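Hilo sobre el forrado de una armadura de cosplay en goma EVA con polipiel. Personaje: la capitana Linis, de la serie Dronditz. Versión de la segunda temporada, la del peto liso. Va en posts cortos, con medidas y tiempos. 1/

Material base: goma EVA de alta densidad, 4 mm en peto y hombreras, 2 mm en brazales y en todo lo que tenga que doblar con la articulación. La de baja densidad se marca con el dedo y la marca no se va. 2/

Polipiel: bielástica, con soporte de punto. La de soporte tejido plano no cede en la curva del hombro y hace pliegues radiales que no se quitan ni con calor. Antes de comprar, tirar en las dos direcciones. Si solo cede en una, sirve para cinturón y poco más. 3/

Patrón: film transparente y cinta de carrocero sobre el torso, con la ropa interior que se vaya a llevar debajo. Marcar eje central, línea de pecho, cintura y sisa antes de cortar. Sin el eje central las dos mitades no casan después. 4/

Al pasar el patrón a cartulina, dejar las piezas netas, sin margen. La EVA se une a tope. El margen se añade en la polipiel, dos centímetros en todo el perímetro, y se recorta al volver el borde. 5/

Corte: cuchilla nueva para cada pieza grande. Dos pasadas a 90 grados, la segunda por el mismo surco. El bisel de la línea de pecho va a 45 y se corta con la pieza colgando del canto de la mesa. 6/

Termoformado: pistola de calor en la posición baja, a un palmo, en movimiento. La superficie pasa de mate a un brillo ligero y en ese momento se conforma. Aguantar la forma hasta que enfríe. El peto lo hago sobre maniquí y las hombreras sobre un bol de cocina boca abajo. 7/

Sellado: no hace falta si se va a forrar. La imprimación flexible es para quien pinta la goma directamente. En pieza forrada estorba, el adhesivo de contacto agarra peor sobre la película. 8/

Adhesivo: contacto sin tolueno, capa fina en las dos caras, a brocha. Tiempo de espera según el bote; el mío (Rüegg, lata mediana) pide que deje de pegarse al dedo. Ventana abierta y mascarilla de carbón activo, la de papel no filtra vapores. 9/

Forrado del peto: se empieza por el eje central y se avanza hacia los costados, presionando con el canto de la mano. Nunca de un lado al otro, porque la tensión se acumula en el último tercio y aparece la bolsa justo bajo la axila. 10/

Si aparece la bolsa: levantar antes de que cure, calentar la polipiel por el revés y volver a tender. Si ya ha curado, pinchar con aguja fina, sacar el aire y planchar con paño. El pinchazo se disimula con cera del mismo tono. 11/

Color. El rojo de la serie cambia con la iluminación de cada episodio y en capturas de pantalla hay por lo menos dos versiones. He trabajado con la de exteriores, que es la más saturada. La de interiores tira a granate y en sala de convención se ve marrón. 12/

Brillo. La polipiel de tipo charol refleja los focos y borra el relieve del peto. La semimate lo conserva. Para probarla, grapar un retal sobre una curva y mirarlo con luz de techo y con luz lateral. En plano no se aprecia nada. 13/

Costuras vistas: son falsas. Hilo encerado de poliéster, puntada de 4 mm marcada antes con ruleta, y se cose solo la polipiel antes de pegarla a la goma. Coser las dos capas juntas abre la EVA por la línea de agujeros. 14/

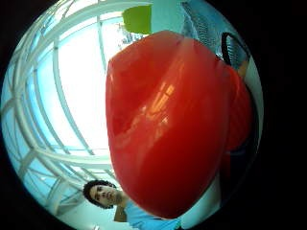
Última modificación: Jun 20, 2023

Cierres: imanes no. Se sueltan al sentarse. Uso hebilla de liberación lateral en los dos costados, sobre cinta de polipropileno remachada a la goma con arandela por dentro. Sin arandela el remache atraviesa la pieza en la primera jornada. 15/

Hombreras: van colgadas del peto con elástico ancho, dos tiras cruzadas. Una sola tira deja que giren hacia delante al levantar el brazo. El elástico se cose a un parche de polipiel y el parche se pega, con el mismo adhesivo. 16/

Ventilación: perforar la goma en la zona lumbar, que queda tapada por la capa. Sacabocados de 4 mm, malla por dentro. Se nota sobre todo en colas largas. En la convención de Tramalham, en mayo, llevé el peto sin perforar y tuve que quitármelo a mitad de jornada. 17/

Peso final del conjunto sin botas: 2.281 gramos. El peto es la pieza más pesada, seguido del cinturón por culpa de las hebillas metálicas. Las voy a cambiar por resina pintada. 18/

Limpieza: paño húmedo con jabón neutro por fuera, alcohol rebajado en pulverizador por dentro. Nada de acetona ni de toallitas desmaquillantes, levantan el acabado. Secar a la sombra y en percha ancha. 19/

Transporte: el peto viaja relleno de toallas y en vertical. Tumbado y con peso encima coge la forma de la maleta, y hay que volver a darle calor con el forro ya puesto, con riesgo de que se despegue el borde. 20/

Corrección al post 9: la capa fina vale para el peto. En los bordes vueltos doy dos capas, dejando secar la primera por completo. Con una sola se me abrió el bajo del brazal izquierdo. 21/

Patrón en PDF a escala real cuando termine de pasar las hombreras. Talla única, la mía, con las líneas de ajuste marcadas en costado y cintura. Imprimir al 100 % y comprobar el cuadrado de control antes de cortar nada. 22/22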